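About us

Hello, and thanks for clicking on the page that hardly anyone clicks on. I'm Ho-yin Lau and I make the lip balms, hand creams and soap bars that go out under the Sotitz label. If you've bought something from us in the last couple of years, there's a fair chance I poured it, labelled it and walked it to the post office.

I started because of my hands. I was a pastry cook for seven years, and if you've ever worked in a kitchen you'll know what all that washing does to your knuckles. Mine split every winter. I tried everything the chemist had and most of it either stung or smelled like a funeral, so one November I bought a slab of beeswax and a tub of shea butter and had a go myself. The first batch was far too hard (you could have played ice hockey with it). The second was better. By the time I'd got to something I liked, the other cooks were pinching it out of my locker, and I thought, well, there might be something in this.

Sotitz, before you ask, doesn't mean anything. I needed a name for the market stall form, I'd been doodling letters on the back of a flour bag, and it stuck. My mum still says it wrong.

What we make

The hand cream came first and it's still what sells most. It's thick, it takes a minute to sink in, and it's best last thing at night. People either love that or they send it back, and both are fine by me. After that came the lip balms, in plain, orange and a peppermint one that I keep fiddling with. Then the soap bars, which I resisted for ages as they need weeks on the rack before they're ready and I am not a patient person.

We've 34 products on the list at the moment, if you count every size and scent on its own. That's more than I meant to have! I keep promising to trim it, and then somebody writes in to say the rosemary one is the only soap their dad will use, and back on the list it goes.

I don't do anti-ageing, I don't do "miracle" anything, and I won't tell you a soap will change your life. It'll get you clean and it'll smell nice -- that's the job.
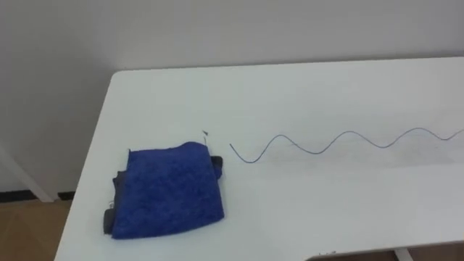
Marguerite wrote in to say that the old tins were a devil to open with greasy fingers, and could we please go back to pots with a proper screw lid. She was right, and she wasn't the only one. The hand cream now comes in a screw-top pot in both sizes. The lip balms are still in the little slide tins, as I've yet to find a tube I like that doesn't snap in a handbag.

Who's who

It's a small crew. I do the making and most of the emails, so if the reply comes at five in the morning, that's the baker's hours talking. My cousin looks after the website and the accounts and tells me off when I order too many jars. We have two part-timers who come in for packing in the busy months, and they're much neater with ribbon than I am.

Most of our oils and butters come through Warraich, a family wholesaler we've used since the market stall days. They once drove a drum of sunflower oil over to me themselves when the courier had lost it twice, and I've never so much as asked for a quote elsewhere. The pots and tins are from Povitz. The printed boxes have moved about a bit, and we're now on our third printer, who I'm hoping to keep.

Where we are

We're in a unit at Kenerport, up the outside stairs, round the back of the tile place. We moved in after my landlord found out quite how much wax had gone down the kitchen sink (sorry again). It isn't a shop, so please don't turn up hoping to browse, but you can collect an order if you pick that option at the checkout and wait for the email to say it's ready. Ring the top bell. The bottom one belongs to the tile people and they've been very good about it so far.
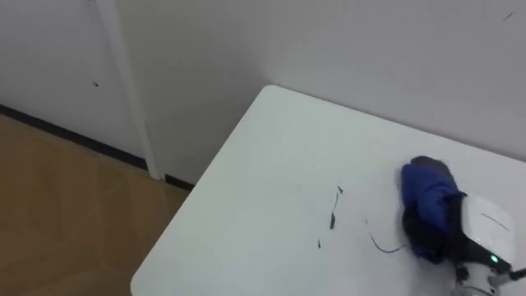 Our scents are the thing I get asked about more than anything else, so I'll try to say how I pick them. I start with something I've smelled in real life, usually food, and I keep the oils low so that you notice it when you put it on and not from across the bus. I'm a plain sort of person about colour too: the unscented range has labels in the same white as our table and the wall behind it, with small grey lettering, and I've turned down plenty of kind offers to jazz them up. New scents get tried on me first, then the family, then a handful of regulars who get a sample in with their order and are asked to be rude about it. The fig one didn't survive that. I still think they were wrong.

How we do things

Everything's made in small batches, and each one has its number on the base of the pot. The first proper one I sold was batch 6, after five that weren't fit for anyone but me. We've just passed batch 1333, and I did have a slice of cake over it. If you ever have a problem with something, send me the number and I can look up when it was made and what went into it.

The full ingredients are on every product page, along with a note of anything that contains nut oils. Please do read that if you've an allergy, and try a dab on the inside of your arm first if your skin's the touchy kind. Most of the range has beeswax in it, so it isn't vegan. The three soaps that are have it marked in the title.

We take back empty pots if they've been washed out. Pop them in any box, put your order name inside, and we'll knock a bit off your next one. Lids too, please -- I've got a whole crate of pots without lids and I don't know what to do with them.

Getting in touch

The contact form comes straight to me. I'm happy to talk about wedding favours, shop orders, or which cream to get for a gardener who won't wear gloves. For shops, the smallest order is one mixed case, and my cousin can send you the price list. We do a few markets in the run-up to Christmas, and the list goes up on the news page as soon as I've had the stalls confirmed. Come and say hello if you're near one, and bring your empties.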